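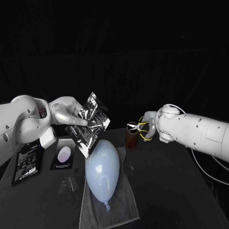 Section 4: Setting up the Dridix dive computer before your first dive

The Dridix leaves the factory thinking it is in December, at sea level, on the wrist of a person who has never been underwater. Two of these need correcting before you get on the boat. Allow yourself a quiet half hour, and do it on dry land.

4.1 First start

1. Press and hold the left button until the screen lights. The unit will beep twice. It beeps at most things, so get used to it.
2. Choose a language. There is no "back" from this menu, as our tester Cornel Grecu found when he spent a weekend diving in Finnish.
3. Set the date and time.
4. Choose salt or fresh water. If you pick the wrong one, your depth readings will be slightly off and your buddy will be insufferable about it.

Note: Units with firmware older than July 2022 ask for the water type twice. Give the same answer both times.

4.2 Altitude

1. From the main menu, open SITE.
2. Enter the height of the water surface in meters. For the quarry at Pesthorpe this is 335.
3. Press the right button to save. The mountain symbol appears for any site above 300.

Caution: Don't leave an altitude setting in place when you go back to the coast. Check it before each trip.

4.3 Gas and alarms

1. Open GAS and enter the oxygen percentage you analyzed yourself, with your own eyes on the analyzer. What the guy at the fill station told you is a rumor.
2. Open ALARMS and set your maximum depth.
3. Set the low-pressure alarm. The default is 500 psi. Many divers, including Perla Ponce, who wrote most of this section, prefer 1000.

Caution: The alarm tells you that gas is low. It can't make you look at your wrist.

4.4 Fitting the strap

1. Thread the long end through the buckle from underneath.
2. Tighten it over your wetsuit sleeve, then check it again at depth, where the sleeve gets thinner.
3. Tuck in the loose end.

Note: Nutitz straps fit with the small pins. The large pins are for the bungee mount, Section 7.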